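## 3.2 Quem espera no balcão e quem espera no telefone

Confesso que comecei este estudo por birra. Passei uma noite inteira no chão do aeroporto de Dresten, com a mochila a fazer de almofada, e quando finalmente cheguei ao balcão ouvi que a vaga no voo seguinte tinha acabado de ir para alguém que ligou de casa. Fiquei a pensar naquilo durante semanas – e depois fui pedir dados.

A Pallik, agência que trata de remarcações para passageiros de empresas, deixou-me consultar 272 pedidos feitos em August, quer dizer, no nosso bom e velho agosto, mês em que a ligação Dresten–Guner falha com uma regularidade quase comovente. Fiquei só com 200. Os outros vinham sem hora de abertura, ou tinham sido abertos duas vezes pelo mesmo passageiro (eu também faço isso, não julgo), e não quis misturar tudo.

Para cada pedido anotei três coisas: o canal usado, o tempo até haver um lugar confirmado e o número de trocas de itinerário pelo caminho. Considerei resolvido o pedido que teve lugar confirmado em menos de 48 horas. É um corte generoso, eu sei! Mas quem já tentou sair de Guner num domingo à noite vai achá-lo até apertado.

O canal telefónico ganhou na rapidez da primeira resposta, coisa que eu não esperava, porque a minha experiência pessoal com música de espera é péssima. Já no balcão as pessoas aceitavam com mais facilidade um trajeto esquisito, com escala em Kwok e tudo. Suspeito que ver o mapa no ecrã do funcionário ajude, embora não tenha como provar isso com os registos que me deram. A aplicação ficou no meio, com um problema chato: só oferecia voos diretos, e muita gente desistia dela e ia para a fila.
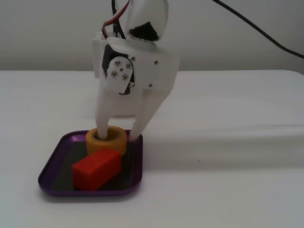
**Figura 5.** Garra impressa em 3D, com os dois dedos baixados num pequeno tabuleiro roxo.

## 3.3 O que eu mudaria na recolha

Se voltasse ao princípio, pedia também a hora de cancelamento do voo original. Tive apenas a hora em que o pedido entrou, e a diferença entre as duas pode ser enorme – há quem vá jantar primeiro e só depois trate do assunto (invejo essa calma).

Também falta saber quem viajava acompanhado. Uma família precisa de lugares no mesmo avião e recusa propostas que um passageiro sozinho agarrava logo, mas a base da Pallik regista cada bilhete em separado. Tentei juntar os apelidos iguais e desisti ao fim de uma tarde, com dois grupos bem formados e uma data de coincidências duvidosas.

Por fim, há a questão das malas. Vários passageiros recusaram a saída por Kwok por terem bagagem já despachada, e isso aparece só nas notas soltas dos operadores, escritas à pressa e cheias de abreviaturas. Li-as todas, gostei imenso de algumas, mas não as codifiquei para esta versão. Ficam para a análise da secção 4, onde trato as recusas caso a caso.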